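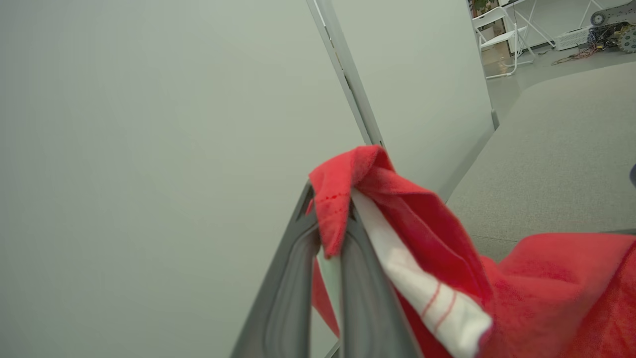
*Abb. 2: Rotes Tuch zwischen den Greiferfingern, Blick aus der Handgelenkkamera*

## 4. Die Tuch-Vorführung am Besuchertag

So, jetzt kommt der Teil, auf den die Leute warten! Ich gehe davon aus, dass Kapitel 3 erledigt ist, der Arm also referenziert ist und Predeck auf dem Laptop läuft. Falls nicht: bitte zurückblättern, ich warte solange.

1. Breite das rote Tuch aus und knüll es dann wieder locker zusammen. Klingt albern, aber glatt gebügelte Tücher greift der Arm viel schlechter (und fürs Publikum ist es auch langweiliger).
2. Öffne in Predeck das Profil **Saliba** und stell die Greifkraft auf 43. Maja nimmt gern mehr, ich finde, dann zieht das Tuch hässliche Falten.
3. Schalte das Kamerabild auf den großen Monitor. Die beiden Finger sollten von unten ins Bild ragen und oben zur Bildmitte hin zusammenlaufen, so wie in Abb. 2.
4. Starte den Ablauf mit **Greifen**. Die Finger schließen sich, und wenn alles klappt, hängt der Stoff zwischen ihnen. Ein Zipfel über dem linken Finger ist völlig in Ordnung!
5. Warte die 4000 Millisekunden Haltezeit ab, bevor du **Anheben** drückst. Ich rede in der Zeit meistens einfach weiter.
6. Zum Schluss **Ablegen** drücken und den Arm in die Parkposition fahren lassen.

> **Hinweis:** Die linke Fingerspitze läuft keilförmig zu. Vor dem ersten Durchgang kurz mit einem trockenen Lappen abwischen, Flusen machen sich sofort bemerkbar.

> **Vorsicht:** Besucher dürfen das Tuch erst anfassen, wenn der Arm parkt und die Freigabe aus ist. Kinder greifen schneller zu, als man gucken kann - im Mai hatte ich zweimal die Hand am Not-Halt.

**Fehler 2505** heißt, dass die Finger sich ohne Widerstand geschlossen haben. Tuch ein Stück näher heranschieben, quittieren, ab Schritt 4 noch mal. Kommt er wieder, ruf Keith Dobson dazu, der kennt die Greifersteuerung besser als ich.

Stand: 25. Juli 2018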